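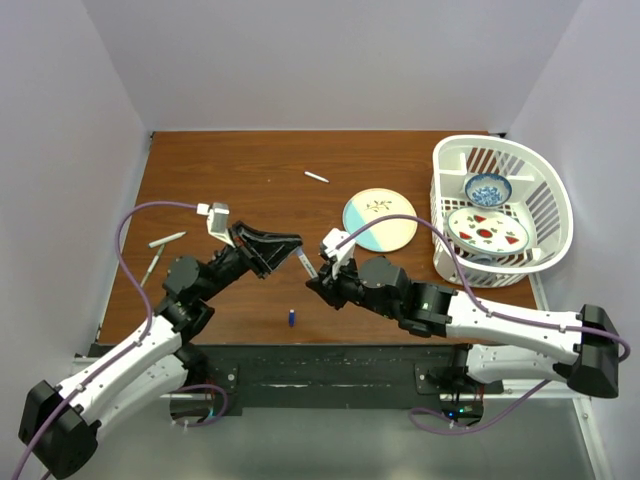 **株式会社Drornovix 文具事業部 筆記具課**

# 水性顔料マーカー「Ramby」短軸タイプ

最終更新日:2025年3月24日

Rambyは、事務所、学校、図書館、資料保存施設等における表示および記名の用途を想定した、水性顔料インクの短軸マーカーです。封筒、荷札、収納箱、ファイル背表紙など、紙を主体とする面への筆記に適しています。当課では従来、標準軸のみを取り扱っておりましたが、棚の間や台車上など手元の狭い場所で使いやすいものを求めるご意望を多数いただき、短軸タイプを追加いたしました。

## 製品の特長

### インク
顔料を水に分散させたインクを採用しています。乾燥後は水に濡れてもにじみにくく、染料インクと比べて日光による退色が緩やかです。溶剤系マーカーに特有の強いにおいがないため、閲覧室や会議室などの室内でもお使いいただけます。薄手の紙に筆記した場合も裏抜けは少なめですが、便箋や新聞用紙では、紙質により裏面に色が見えることがあります。

### 軸
軸の色は白で統一し、末端部の色でインク色を識別する方式としています。ペン立てに先端を下にして立てた状態でも、必要な色を選ぶことができます。胴部には転がりを抑えるための緩やかな面取りを施しました。

### ペン先
繊維を固めた丸芯です。筆圧の強い方が長期間使用されると先端が徐々に丸くなり、線幅が太くなります。芯の交換には対応しておりませんので、線幅の変化が業務に支障を来す場合は、本体をお取り替えください。

## 色の構成

全7色です。

- 黒
- 赤
- 青
- 緑
- 茶
- 橙
- 灰青

灰青は、黒では強すぎる見出しや、原本と区別したい補記にご利用いただくことを想定した色です。複写機での再現性は機種により異なりますので、複写を前提とする書類には黒をお選びください。

## 仕様

| 項目 | 内容 |
|---|---|
| 品名 | Ramby 短軸タイプ |
| インク | 水性顔料 |
| ペン先 | 繊維芯・丸型 |
| 軸色 | 白(末端部はインク色に対応) |
| キャップ | はめ込み式 |
| インク補充 | 不可 |
| 販売単位 | 全色セット、同色箱 |

## 価格

| 品名 | 税込価格 |
|---|---|
| 全色セット | 2,329円 |
| 同色箱 | 1,014円 |

同色箱は、上記のいずれの色でもご注文いただけます。一箱の中で複数の色を組み合わせることはできません。送料はご注文先の取扱店の規定によります。官公庁および学校法人のお客様には、見積書、納品書および請求書を所定の様式で発行いたします。様式のご指定がある場合は、ご注文時に併せてお知らせください。

## 筆記面ごとの適性

**上質紙・再生紙**
良好です。通常の使用において特段の注意は必要ありません。

**段ボール・クラフト紙**
良好です。表面の凹凸により、線の縁がやや粗くなることがあります。淡い色は地色の影響を受けますので、黒または青を推奨いたします。

**コート紙・写真用紙**
筆記は可能ですが、乾燥に時間を要します。筆記面を重ねる前に、十分に乾燥していることをご確認ください。

**樹脂・金属・ガラス**
定着しません。拭き取りを目的とした一時的な表示にも適しておりません。インクが表面に薄く残る場合があります。

**布**
衣類への記名には使用できません。洗濯により色が落ち、他の衣類に移ることがあります。

## 使用および保管上の注意

1. 使用後は、キャップを音がするまで確実に閉めてください。
2. 直射日光の当たる場所および暖房器具の付近には保管しないでください。
3. 横置きでの保管を推奨します。先端を上にして長期間保管すると、筆記時にかすれが生じることがあります。
4. 凍結したインクは、解凍後も元の性能には戻りません。寒冷地では冬期の倉庫保管をお避けください。
5. 衣服に付着した場合は、乾く前に水で洗い流してください。乾燥後は落ちにくくなります。
6. 乳幼児の手の届かない場所に保管してください。

かすれが生じた場合は、キャップを閉めて先端を下に向け、しばらく静置してからお試しください。軸を強く振ると、キャップの内側にインクが漏れることがあります。

## 標準軸タイプとの違い

インクおよびペン先は標準軸タイプと共通です。短軸タイプはインクの収容量が少ないため、筆記可能な距離も短くなります。毎日多量の宛名書きをされる部署には標準軸タイプを、携行や棚作業が中心の部署には短軸タイプをお勧めいたします。キャップには互換性がありません。

## 関連製品

- **Ban 荷札**:Rambyでの筆記を想定した、無塗工の紙製荷札です。ひも付きとひもなしがあります。
- **Starnberg 卓上ペン立て**:仕切りの位置を変更できるペン立てです。短軸タイプ用の底上げ板は別売です。

## ご注文・お問い合わせ

全国142か所の取扱店にてご注文を承っております。在庫の状況は店舗により異なりますので、数量の多いご注文の場合は、事前に最寄りの取扱店へご確認ください。

試し書き用の見本は、法人および団体のお客様に限り、筆記具課より無償でお送りしております。ご希望の色と送付先を明記のうえ、当社ウェブサイトの見本請求欄からお申し込みください。

未使用品の交換は、納品書を添えて取扱店へお申し出ください。開封後の製品については、初期不良の場合に限り交換いたします。

なお、同色箱の外装は6月出荷分より、蛍光色を用いない紙箱に順次切り替えます。製品の仕様、品番および価格に変更はありません。切り替え期間中は新旧の外装が混在することがありますので、あらかじめご了承ください。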